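9 September 2022

Day whatever-it-is of the Prendia trial. Writing this up before I forget which complaints are mine and which are in the manual.

For anyone joining late: Prendia is the gripper and wrist camera bundle that Ghoneim sent us in August, on loan, and we have to say yes or no to buying it. The quote is $3,282 with the drawer-skills add-on, $1,979 without. So most of what I'm doing this week is deciding if the add-on is worth the difference, which means drawers, drawers, drawers.

Setup was painless. The fingers bolted straight onto our wrist plate (I had the adapter out ready and never touched it!). The camera calibration wizard is good – much better than the Cidness one we had before, where you had to squint at the board from every side of the bench and then do it over because the file hadn't saved. Prendia saves as it goes. Small thing, made my morning.

The software is where I get grumpy. The add-on wants you to teach each handle as a "grasp family," and the menu for that is buried two levels under Tool Settings. I spent ages looking for it. Also the force limit goes back to the default of 20 N every time you reload a task, and there's no warning, it just quietly does it. I emailed support and they say it's on the list. Until then: CHECK THE FORCE LIMIT AFTER EVERY RELOAD. I've put it on the whiteboard too.

Bar handles are my main worry. A knob is easy, you come down over it and close. With a long bar you have to pick where to grab, and if the approach is off by a bit in rotation one finger lands on the bar and not beside it. The black glossy one is the mean case because the highlights run the whole length of the rod, and I'd like to see what the handle finder makes of it under our lights. If it copes with that I'll believe the brochure on the rest.

I'm keeping the drawer at an angle to the camera on purpose. Square-on is what everybody's demo video shows. Chips are the payload for now, a light bag that crinkles and changes shape, so a decent stand-in for the packaging jobs over at Protthorpe. Please don't eat the test object.

Still to do:
- write the run log template, with a column for the force limit
- ask Ghoneim if the 400-cycle warranty check on the finger pads is done here or if we ship them back
- try the matte tape on the rod, one strip near each post, and compare
- find out if the license moves with the gripper or stays with the controller (the PDF says both)

Leaning yes on the hardware, undecided on the add-on. More when I've been through the bar handle runs.

Protthorpe bench notes | Questions to the shared lab inbox | © 2022 | Back to top
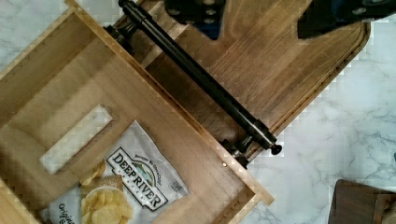

Bar-handle drawer with the chips inside, wrist camera view, fingers open above the board.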